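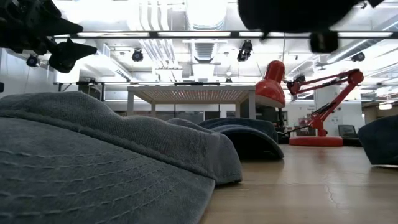

Figure 6. Caps and a red desk lamp on a wooden tabletop, with part of the gripper at upper left.

Chapter 6
What a Demonstration Leaves Out

8/4/20 | By Harriet Greenberg
Reading time: 6 minutes

Teaching a robot by showing it the task is an old hope. A person takes hold of the arm, or of a second set of controls linked to it, and does the job. The machine records the motion and, with enough recordings, learns to do the job alone. No code is written by the person who knows the work. Put that way, it sounds like the end of a great deal of programming, and for two decades it has been sold in more or less those words.

This chapter takes the idea seriously, which means it spends a good part of its length on what goes wrong. The reader who has come from Chapter 4, where every motion was planned from a model of the arm and its surroundings, may feel some relief at leaving the equations behind. I would hold on to them. A demonstration gives the learner a set of answers with the questions removed, and somebody still has to work out what the questions were.

Consider putting a baseball cap on a rack. I choose it for being dull. A child can do it, it takes a moment, and there is no obvious trick. Now try to say what the task is. Must the crown face up? Does the brim have to point a certain way? If the cap comes up by the brim and the crown folds under, is that a failure or a step along the way? When an operator carries out the task with a pair of arms, she settles all of this without noticing that she has settled anything. Her recording holds the settlement and none of the reasons.

Cloth makes it worse. A metal bracket has the same shape after it is dropped as before. A cap may land on its side with the crown in folds, or flat with the brim toward the operator, and it can change shape again when the fingers close on it. Two caps of the same make can present very different surfaces to the camera. A learner that has seen only tidy caps has been told nothing about the untidy ones, however many tidy ones it was shown.

6.1 By hand or at a distance

There are two common ways of giving a demonstration, and the choice matters more than most product literature admits.

In the first, usually called kinesthetic teaching, the person grips the robot itself and pushes it through the motion. It is cheap and it feels natural. It also puts the person's hands and forearms in front of the cameras, where they will not be when the robot works alone. And it is hard to do well with two arms at once. Most people can guide one arm gracefully or two arms badly.

In the second, teleoperation, the person stays clear and moves the robot through some kind of controller. That may be a joystick, a glove, or a smaller copy of the arm whose joints the real one follows. The cameras see what they will see later on, and this is a real advantage. The price is touch. Unless the controller pushes back, the operator can't feel the brim slip between the fingers and has to judge the grip by eye. Watch a new operator for a few minutes and you will see her slow down near every contact, hover, squeeze too hard, and let go late. All of that is in the recording too. The learner has no way to know that the hovering was doubt and the lifting was the job.
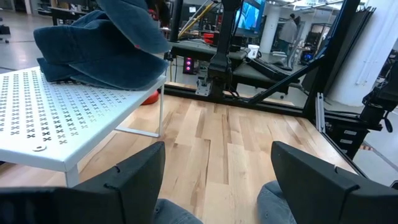

A camera carried near the gripper is often offered as the cure for this. It gets close to the object, it moves with the hand, and it sees the gap between the fingers better than any camera fixed to a post. I grant all of it. But a wrist camera also takes in whatever lies beyond the fingers, and in a working lab that is a good deal: furniture, equipment, floor, people going about their day. A learner doesn't know what is scenery. If the background happens to vary along with the task during recording, the learner may lean on the background, and you will find out when somebody moves a chair.

Uwe Wiegand and Ilse Wunderlich ran into a version of this in the Bunari trials, which we return to in Section 6.3. Their policy placed soft goods on a stand with very few errors, right up to the October session, when the bench was turned to make room for a second station. The arms, the goods and the stand were the same. The success rate fell so far that Wunderlich first suspected a loose cable. She checked the cables — all sound — and it took the team another two weeks to accept that the robot had been steering partly by the window.

6.2 How many is enough?

Students always ask how many demonstrations a task needs, and vendors are always ready with a number. Geltton's early brochure said 600. I have never found anyone there who could tell me where that number came from, or what task it was meant for.

Counting recordings is easy, which I suspect is most of its appeal. What the count hides is how far the recordings differ from one another. Six hundred passes by one practiced operator, with each cap starting in nearly the same spot, may teach less than a far smaller set in which the caps are turned over, pushed together, or left close to the lamp where the arm has to go around. 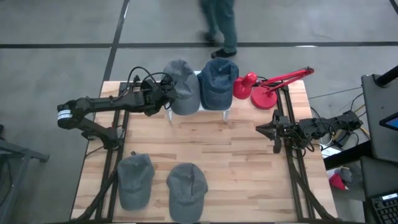 Two arms raise the question again in a sharper form. With one arm, the learner has to find out where to go. With two, it also has to find out who goes. Should the nearer arm always take the cap? Does the other one wait, help, or start on the next? Operators are not consistent about this. Malte Wunderlich, reviewing the Eltar recordings, found that the same person would reach with the left arm before lunch and the right arm after it, from starting layouts he could not tell apart. Averaging over such recordings is a poor idea. The average of a left-handed reach and a right-handed reach is two arms meeting in the middle.

There are methods that deal with this better than averaging does, and Section 6.4 covers them. They help. They don't remove the need to decide, before the first recording is made, what the operators are supposed to agree on and where they are free to differ. In my experience that conversation is usually held afterward, in front of a disappointing graph.

One more caution before we begin. The standard evidence in this field is a video of the robot succeeding. Ask how many attempts came before it, who set out the objects, and whether that person also gave the demonstrations. Uwe Strobel makes his students at Iordache hand the layout of the table to a classmate who has not seen the training data. The scores go down every year, and he reports the lower ones.

The next section sets out the notation for a recorded demonstration: the joint positions, the gripper state, the camera images, and the times at which each was taken. Readers who skipped the material on clock errors in Chapter 2 should go back to it first.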